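Reiseset für Gästezimmer: Nagelknipser und Rasierer zusammen mit Tütchen verpacken?
Forum Beherbergung & Hauswirtschaft > Verbrauchsmaterial > November 2020
14 Antworten · 604 Aufrufe · 3-mal geteilt 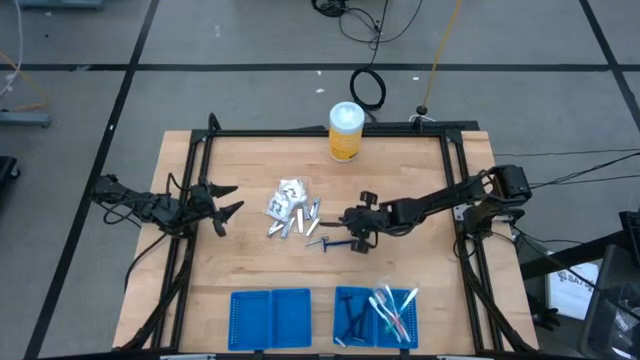
Sortierprobe auf der Holzplatte: Tütchen, Knipser, zwei Rasierer

knipser_und_co
Moin zusammen. Wir stellen die Pflegesets für die Gästezimmer um. Bisher kam alles fertig konfektioniert im Karton, künftig kaufen wir Einzelteile und packen selbst. Im Foto liegt ein Teil der Muster: sechs Nagelknipser silberfarben, die Tütchen in klar und weiß, dazu ein dunkelblauer Rasierer und ein kleinerer in Silber und Blau. Einer der beiden Rasierer soll ins Set, welcher, ist offen.

Fragen:
1. Knipser lose in den Beutel oder einzeln eingeschweißt?
2. Rasierer mit in denselben Beutel oder getrennt?
3. Welche Beutelstärke? Angeboten sind mir 50 µm.

Rahmendaten: 55 Zimmer, Jahresbedarf laut Oktoberauswertung 1.708 Sets. Lieferant der Beutel wäre Braltent.

hartfaser
zu 3.: 50 µm PE reicht für Papier und Watte. Bei Knipsern arbeitet sich die Hebelkante durch, wenn die Beutel im Karton gestapelt und transportiert werden. Entweder dickere Folie oder Knipser mit umgelegtem Hebel einpacken, also Hebel flach auf den Körper gedreht. Dann steht nichts vor.

Mundwinkel77
Hebel umlegen ist sowieso Pflicht. Im ausgeklappten Zustand braucht das Teil die doppelte Bauhöhe und die Feder steht unter Spannung, sobald Druck draufkommt.

knipser_und_co
Hebel umlegen nehme ich so in die Packanweisung auf. Danke.

B. Laryea
Ich habe das bei uns im Haus Sanomstead eingeführt und würde an der Grundfrage ansetzen. Der Knipser ist ein Mehrwegartikel, der Rasierer ein Einwegartikel. Beide zusammen im Beutel heißt: Der Gast reißt den Beutel wegen des Rasierers auf, der Knipser gilt als benutzt und fliegt bei der Abreise in den Müll. Bei uns waren das im ersten Jahr fast alle. Getrennt verpacken, Knipser nur auf Anfrage an der Rezeption.
Gruß, Benedicta Laryea

hartfaser
Sehe ich anders. Auf Anfrage bedeutet eine zusätzliche Lagerposition an der Rezeption, ein zusätzliches Fach und jemanden, der nachfüllt. Bei den Stückpreisen für einfache Knipser ist das teurer als der Schwund. Für ein Haus mit 55 Zimmern würde ich den Aufwand nicht treiben.

B. Laryea
Das Fach gibt es schon, darin liegen Nähzeug und Zahnbürsten. Zusätzlicher Aufwand: ein Eintrag auf der Nachfüllliste. Über den Stückpreis lässt sich reden, über die Abfallmenge weniger.

hartfaser
Und wie oft wird tatsächlich gefragt?

B. Laryea
Selten. Genau deshalb muss er nicht in jedes Zimmer.

Etagenwagen
Zum Rasierer: Unabhängig von der Beutelfrage gehört eine Kappe auf den Klingenkopf. Ob die Muster eine haben, kann ich auf dem Foto nicht erkennen. Ohne Kappe greift das Etagenpersonal beim Leeren der Eimer in die Klinge. Bei uns war das ein Meldefall, seitdem wird ohne Kappe nichts mehr bestellt.

knipser_und_co
Kappen sind bei beiden Modellen lieferbar, beim kleinen gegen Aufpreis. Die Muster kamen von zwei Anbietern, der dunkelblaue von Yakubu, der kleinere von einem Händler ohne eigene Marke.

Mundwinkel77
Den größeren nehmen. Kurze Griffe taugen nichts, sobald die Hände nass sind. Außerdem liegt der lange Griff im Beutel diagonal und hält das Set flach.

Etagenwagen
Diagonal ist ein Argument gegen den großen. Diagonal liegend drückt das Griffende in die Ecke der Schweißnaht, und da platzt der Beutel zuerst. Beutelmaß plus mindestens 20 mm über Grifflänge, sonst Ausschuss.

Mundwinkel77
Kommt auf die Naht an. Bodennaht ja, Seitennaht hält das aus.

Etagenwagen
Bei uns waren es Seitennähte.

knipser_und_co
Stand für mich damit:
- Hebel am Knipser umgelegt
- Rasierer nur mit Kappe
- Beutel länger als bisher geplant, Stärke wird neu angefragt
- Knipser im Set oder an der Rezeption: offen

Zum letzten Punkt fahre ich einen Vergleich auf zwei Etagen, eine mit Knipser im Beutel, eine ohne. Gezählt werden Nachfragen und Knipser im Abfall.

hartfaser
Dann bitte auch die Packzeit pro Set erfassen. Ein Teil weniger im Beutel spart bei 1.708 Stück mehr, als man denkt. Mit einer Packschablone von Mundau (Fächer nebeneinander, Beutel hinten eingespannt) kamen wir auf bis zu 50 Prozent kürzere Zeiten gegenüber dem Griff in den Haufen.

B. Laryea
Den Vergleich bitte nicht nur in der Geschäftsreisewoche fahren. Familien fragen nach anderen Dingen.

knipser_und_co
Notiert. Ergebnis stelle ich hier ein, sobald beide Etagen durch sind.

Kommentare (4)

Seifenlager
Wir haben Knipser ganz gestrichen und stattdessen Einwegfeilen aus Pappe mit Korn. Wiegen nichts, stechen nirgends durch, lassen sich mit dem Papier entsorgen. Der Kleber ist allerdings ein Thema, vorher beim Entsorger nachfragen.

hartfaser
Pappfeilen ersetzen keinen Knipser. Wer einen eingerissenen Nagel hat, will schneiden.

Seifenlager
Deshalb liegt eine Schere an der Rezeption.

Pension_Nordhang
Mich würden die Tütchen interessieren. Was ist drin, und steht die Chargennummer mit auf dem Aufdruck? Bei Kosmetik in Kleinmengen wurde bei uns danach gefragt. Ohne Nummer auf der Einzelpackung musste der Umkarton aufgehoben werden, bis die letzte Packung weg war.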